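# Kametent Organ Edition: Questions from Players and Libraries

**What does the edition contain?**

Kametent is publishing the complete organ works of the Rahimi manuscript, a bound volume of chorale settings, versets and four longer fantasias. The music is edited by Telma Godoy, with an introduction by Sepehr Ghorbani. Most of these pieces have not been printed before.

**Which sources were used?**

The main source is the manuscript itself. A second copy, known as Tolleo 903, supplies readings for pages where the ink has eaten through the paper. Where the two disagree, the main text follows the manuscript and the other reading is listed in the notes.

**Are the pieces playable without pedals?**

The versets are. The fantasias need a pedalboard, though the second can be managed on manuals alone if the left hand takes the bass from measure 35 onward. Small notes show how.

**How are ornaments handled?**

Signs are printed as they stand in the source. Editorial ornaments are in brackets. A table at the front gives suggested readings – these are suggestions only, and the copyist was not consistent. 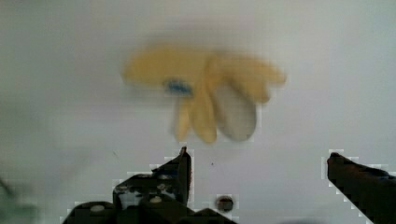
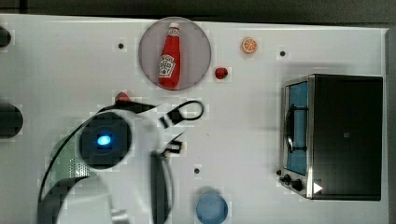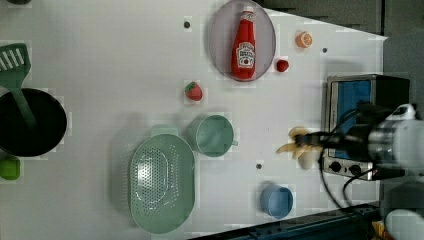

*Second and third pictures: plate and ketchup bottle, white tabletop.*

**Why are some accidentals above the staff?**

Those are editorial. The copyist often left out sharps at cadences, and players of the time would have added them by habit. Accidentals on the staff are in the source.

**Is fingering included?**

Only where the source has it, in 11 of the versets. Francine Friesen has prepared a separate fingered selection for students, catalog number 1131.

**What is the page format?**

Oblong, sewn, with page turns placed at rests where possible. The third fantasia has one bad turn, and a loose copy of that page is supplied.

**Can we order single pieces?**

The four fantasias are sold separately under catalog number 1515, as a set. The versets are not split.

**How do I report an error?**

Write to Gonzalo Vallejo at the Kametent office with the page, system and measure number. Please state which printing you have; it is given at the foot of the title page. Corrections received by the end of September go into the next printing.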